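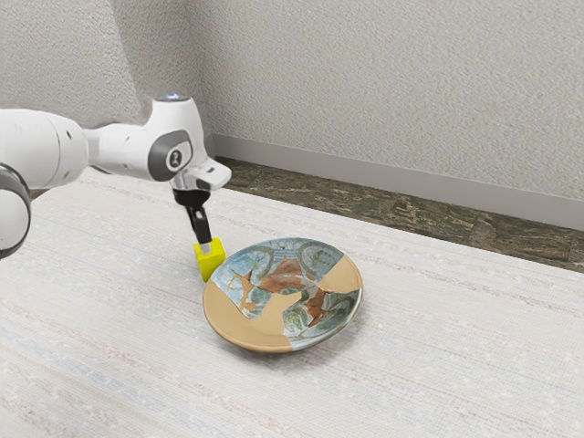 Chapter 4. Teaching by Demonstration

A robot can be given a new task in two ways. A programmer may write out each motion in advance, or a person may perform the task through the robot and let the system record what was done. This chapter deals with the second method, which is called teaching by demonstration. The task used throughout is a small one: the operator brings a yellow cube to a round plate on a tabletop. With the cube held in the gripper just beyond the rim, the operator must judge height, tilt and distance together, and each of these judgments becomes part of the record.

Two forms of demonstration are covered. In hand guiding, the operator takes hold of the arm and moves it through the task while the joints yield to light pressure. In remote control, often called teleoperation, the operator uses a separate device - a handheld controller, a pair of joysticks or a smaller copy of the arm - and the robot follows. Hand guiding is easier to learn. Remote control keeps the operator's hands and body out of the recorded views, and for this reason it is used in most of the exercises. 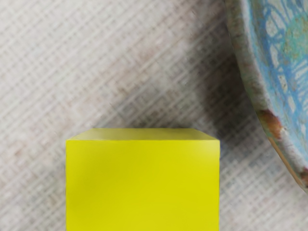

The choice of viewpoint deserves as much attention as the choice of control device. An operator who works from a distant view alone will often misjudge the last part of a motion. A close view shows details that a wide view hides, such as the strip of open cloth between the cube and the curved rim, and the shadow that falls along it. The same view may leave out most of the plate, and no part of the arm may appear in it. Students should therefore learn to work from two views and to move their attention between them at set points in the task.

The exercises follow the course of study developed by Solange Carrier for the technical program at Clekville. Each student records 50 demonstrations in simulation before touching a physical arm. Section 4.2 explains how a demonstration is divided into approach, grasp, transfer and release. Section 4.3 discusses errors, including the question of whether a clumsy but complete demonstration should be kept.

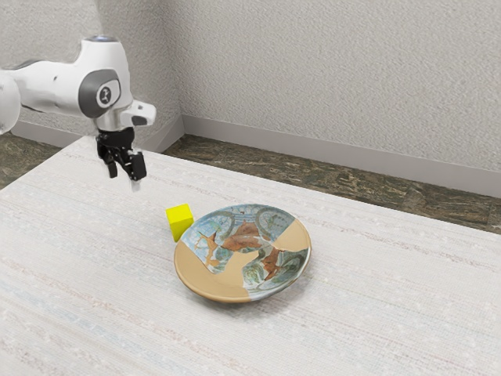 Section 4.4 turns to the number of demonstrations a task requires. The Clekville course compares a set of 1000 with a set of 3000 and asks students to explain the difference in results. A list of 11 review problems closes the chapter. Readers who have not completed the unit on coordinate frames should do so before going on to Section 4.1.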